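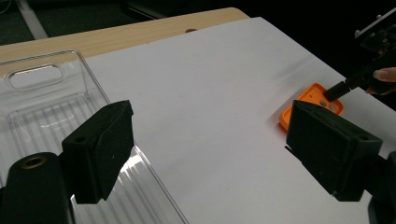 I've been using the Bekaser hand grippers for 14 weeks now, and I still get asked whether they're worth having when you could just buy a proper arm and be done with it. My answer is usually to hand over a pair and let people have a go! You hold one in each hand, squeeze, and the black jaws close just as they would if they were bolted to a robot. An orange case of some sort lying flat on white paper is a good thing to start on, with one jaw up against its far corner and the other gripper wide open and ready over the paper, and a clear tray standing to the left. It's a fiddlier job than it looks (flat things always are), and you learn more about your grip in ten minutes of that than in a whole afternoon of picking up foam blocks.

The kit comes from Trevano in a padded case, and in it you get the two grippers, 4 spare finger pads, a charging lead and a little bag of screws. I bought mine with the Bisico mounting plate as well, so the same fingers can go on our bench arm when we've finished practising by hand. That was the bit that sold it to me – whatever you work out with your own hands, you can try on the arm the same day without changing the pads.

What do I like? The pads, mainly. They're matt and slightly textured, chunky without being clumsy, and they've worn really well. The squeeze is light enough that my hands don't ache by lunchtime, which I can't say for the old pair I had (they went in a drawer and I don't miss them).

Now the grumbles. The battery is meant to last a full working day and mine gives up at 4 in the afternoon, every time. The screws on the pads are tiny, so do the swap over a tray or you'll be on your hands and knees with a torch. And the printed guide is hopeless – the Chantharasri add-on booklet is much clearer, costs very little and has a lovely section on handing things from one gripper to the other.

One tip on setting up: put a big sheet of plain paper down before you start. Small parts show up so much better on it, and you can scribble your start marks straight on in pencil.

Trevano do the kit on a two-week trial if you ask them, and deliveries go out on a Wednesday. I'd go for the trial, use it every day and see how your wrists feel at the end of it. Mine are fine, and I've just ordered a second set of pads.

Print this page | E-mail this page

Related items
Bisico mounting plate
Bekaser spare finger pads
Chantharasri two-hand booklet
Trevano padded carry case

Home | Kits | Spares | Reviews | Contact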